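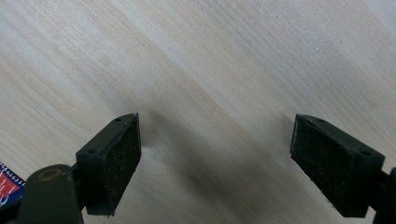
L'entretien d'une table en bois, chez moi, c'est devenu une affaire de famille, et j'ai mis des années à trouver une routine qui me convienne. J'ai commencé avec tous les produits du rayon, les sprays qui sentent le citron, les lingettes, la cire en bombe (une horreur, on y laissait ses empreintes à chaque petit-déjeuner !). Un plateau clair comme celui-là, beige pâle avec ses veines fines et ondulées, ça pardonne assez mal : le café, la betterave, le feutre de la petite, tout se voit. Alors je vous mets mes astuces en vrac, celles que j'utilise pour de bon, avec les ratages en prime.

Le quotidien d'abord

Une éponge à peine humide, côté doux, une goutte de savon noir, et on suit le sens des veines. Ensuite un torchon sec, tout de suite, sans attendre que ça sèche à l'air. Ma mère laissait sécher et elle se demandait d'où venaient ses auréoles... Je passe le torchon même quand je suis pressée, même quand il y a le bain à faire couler et les pâtes sur le feu. Et surtout pas le côté vert de l'éponge, jamais, je l'ai fait une fois en 3 secondes de distraction et on voit encore l'endroit quand le soleil est bas.

Les miettes qui se coincent dans les rainures des rallonges, je les sors avec un vieux pinceau à pâtisserie. La brosse à dents marche aussi, mais le pinceau va plus loin.

Les ronds blancs

Le verre d'eau fraîche oublié tout un après-midi, la tasse trop chaude, on connaît. Mon amie Glória Henriques m'a appris le coup de la mayonnaise : on en étale une noisette sur le rond, on va vivre sa vie, on revient une heure après et on essuie. Je n'y croyais pas du tout. Sur ma table cirée ça a très bien pris, sur le buffet verni de ma belle-sœur beaucoup moins, il a fallu recommencer deux soirs de suite. Si la mayonnaise vous dégoûte, un peu d'huile d'olive mélangée à du sel fin fait à peu près le même travail, mais on frotte tout doucement, du bout du doigt.

Les taches grasses

Terre de Sommières, toujours. On en met un petit tas sur la tache, on laisse la nuit, on balaie le matin avec une carte de fidélité périmée. Je l'achète à la droguerie Caldeira, en boîte, parce que le sachet finit toujours par se percer dans le placard. À défaut, du talc sans parfum (le talc parfumé m'a laissé une odeur de bébé sur la table pendant une semaine, mes invités m'ont regardée bizarrement).

L'encre et le feutre

Un coton, un peu de lait tiède, et de la patience. Pour le feutre lavable ça suffit. Pour le stylo bille, j'ai essayé le jus de citron et j'ai décoloré le bois tout autour, donc je ne vous le conseille pas ! Maintenant je ponce très légèrement, grain 240, à la main, puis je remets de l'huile sur toute la zone et je fonds les bords avec un chiffon.

Nourrir le bois

Deux fois par an, au printemps et à la rentrée. En avril j'ouvre les fenêtres en grand, je vide la pièce et je passe une huile incolore en couche très fine. J'insiste sur très fine. La première fois j'avais été généreuse et la table a collé pendant presque 8 jours, on a mangé sur nos genoux. On applique, on attend vingt minutes, on essuie tout ce qui n'est pas entré, et on recommence le lendemain si le bois boit encore. Les chiffons pleins d'huile, vous les étalez dehors bien à plat pour qu'ils sèchent, jamais en boule dans la poubelle, ça peut prendre feu tout seul.

Amândio Matos, le menuisier qui a refait nos volets, m'a dit de ne pas oublier le dessous du plateau. Un bois nourri d'un seul côté travaille de travers, d'après lui. J'ai donc passé un dimanche allongée par terre avec mon chiffon, de l'huile plein les cheveux, mais les rallonges glissent beaucoup mieux depuis.

Petites rayures

Une noix fraîche cassée en deux, qu'on frotte sur la rayure, ça marche surtout sur les bois foncés. Sur un bois clair je préfère un crayon de cire dans le bon ton, chauffé une minute entre les mains, puis un coup de chiffon en laine. Pour les creux (la fourchette qui tombe pointes en bas, merci les enfants), je pose un linge mouillé plié en quatre et j'appuie dessus avec le bout du fer, quelques secondes, sans vapeur. Les fibres regonflent un peu. Essayez d'abord sous la table, et pas sur du placage.

La prochaine fois je vous parle des planches à découper, j'ai deux ou trois choses à dire sur l'odeur d'oignon.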